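3.2 Rules for the shared sorting table

Both arms work over the same table, so the rules agreed at the Nolberg site had to cover the space between them as well as each arm on its own. The first draft, written by Fortin and Boychuk in March, allowed one arm to enter the shared zone at a time. It was safe but slow, and operators found ways round it. The final version has 13 rules. Two of them matter most here.

Rule 4 sets the closing speed. When fingers from both grippers are over the pile, neither may close until the other has reported its position — a missing report counts as a stop. Rule 7 deals with the material. Packaging must be flattened before it reaches the table, and printed cartons stay in the trial set even when torn, as torn board is what the line gets in normal use.

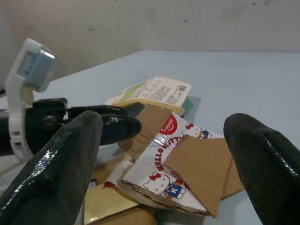
Figure 2. Grippers over flattened cardboard packaging, seen from a wrist camera.

We checked the rules against over 2,000 logged picks. Operators were asked to note any stop they thought unneeded, and 85 such notes were collected. Most concerned Rule 4, usually when the two arms were reaching for different pieces. We kept the rule as written but shortened the reporting interval. Hsu's separate review of the stop notes is given in Section 5.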